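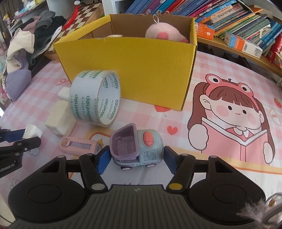

Toy and kids' room safety checklist, with comments
Room 7, upstairs rental
Date: 11 January 2025
Checked by: Roxana Preda
Copy to: Bernice Frimpong, Korkor Adjei
Mark OK / FIX / N/A. Write something if it's FIX please, last sheet came back with no comments at all.

1. TOYS GOING IN THE BOX

Dump truck (FUN TRUCK): OK. Wheels tugged, all tight. Tipping bed goes up and down, didn't catch my finger. Knob on the cab tight too.

Toy saw, pink with lilac blade: OK. Teeth blunt. Sticker on the handle, left it on, but watch the edge if a little one starts picking at it.

Pink plush: FIX. Hanging loop is long enough to go over a small hand. Snip it or tuck it in before it goes to anyone under three. Seams fine, pulled all the way round. Check the hard plastic piece on the front as well, wiggle it at both ends.

Battery toys: N/A this round, Nicanor took those. His list is separate.

Small parts test (the tube): did the truck knob and the star on the plush. Neither one comes off so nothing to drop in. OK.

2. BOX AND PACKING

Box, yellow outside: OK. Corners square, bottom holds. Rim is a bit sharp where the flaps fold, run tape over it.

Foam blocks: FIX. White crumbly kind. Goes in as padding only and comes OUT before the box is handed over. It breaks into bits and kids eat the bits. Korkor had this on the August sheet and its still not on the standing list, so can someone add it.

Packing tape: OK but keep the roll up off the bed when done. Long tails of tape are a wrapping hazard same as string.

Scissors and cutter: not in room at time of check. Keep it that way.

Box label: write FLARKEVUM 402 on the short side, big letters. Not the lid, lids get swapped.

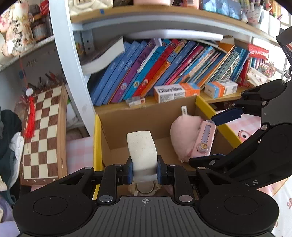
Weight: lift it yourself before you tape. If you grunt it's too heavy, split it in two. Heavy stuff at the bottom, plush on top.

3. BOOKSHELF

Books: FIX. Row is leaning, and there's a thick one lying flat on top. Top one could slide if a kid pulls at the row. Take it down, stand the rest up, put a bookend in. Any bookend, there's a spare in the Zeta cupboard.

Small cartons at the front of the books: FIX. Move back or move out. Didn't open them, ask Ronaldo what's in there before anything goes back on a low shelf.

Wall anchor: couldnt see behind without emptying the shelf. Leave as FIX until someone has had a hand back there. Ronaldo Toledo has the drill and the 114 brackets.

Figurines on the white shelf: OK for now, review if under threes are staying. Too small for them.

4. BED AND FLOOR

Bed sheet, pink and white check: OK. No loose threads, fits at the corners.

Clothes pile: FIX. Off the bed by night. Hang or drawer.

Checkerboard propped on its edge: FIX, lay it flat. Falls on toes.

Red tassel: FIX. Cord. Up high or away, out of reach of the bed.

Floor by the door: OK, clear. Outlet covers in, all of them, nearly broke a nail getting one off to check.

5. TO DO

Plush loop - Bernice
Bookend and cartons - Ronaldo
Anchor check - Ronaldo
Foam onto standing list - Korkor
Tassel, board, clothes - whoever gets in first

Recheck when the fixes are in. Same form, ref 2181, don't start a new one. Sign at the botom.

R. Preda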